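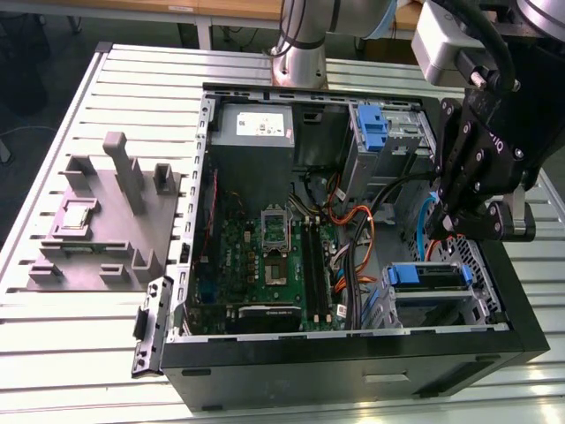 Vol. 3, No. 6

I finished 60 out of 60 at the Giltach Hill Rally, and I would like it noted that several cars didn't finish at all, so in a sense I beat them.

My co-driver was Nermin Soylu, who reads pace notes the way other people read parking tickets. By the third stage she had stopped saying "flat" before the fast corners and started saying "flat, if you feel like it." I did not feel like it. There's a long left over a crest above Clorier where the quick people stay on the gas, and I have now seen the onboard footage of myself going over it. A man with a sandwich overtakes us on the footpath.

Second run through the same stage, I tried harder and put us in a ditch. Erhan Tekin and three spectators lifted us out, and Erhan told me the ditch is very popular - Alper Yaman had been in it that morning. Alper finished ninth, so I don't think we used it the same way.

We use cookies to remember your preferences. By continuing to read this blog you agree to our cookie policy. Accept | Manage settings

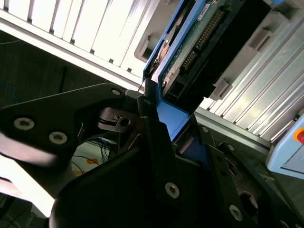 Pace notes are my project for the winter. Mine are too long, and Nermin says that by the time she gets to the end of "medium right, tightens a bit, mind the wall" we have generally met the wall. Güven Sezer writes his in a code so short it looks like a license plate. I also want every onboard clip we've ever shot in one place, on a proper hard drive like the one up there in the blue caddy, so I can go through them corner by corner and wince in order. Nermin has offered to watch with me if I pay for dinner.

The car needs a front bumper, a left mirror and 600 I don't have. Next one is Brumirico in June, on gravel, which I've driven on twice, once on purpose. Entries are open and I've already sent mine in. Nermin is thinking about it.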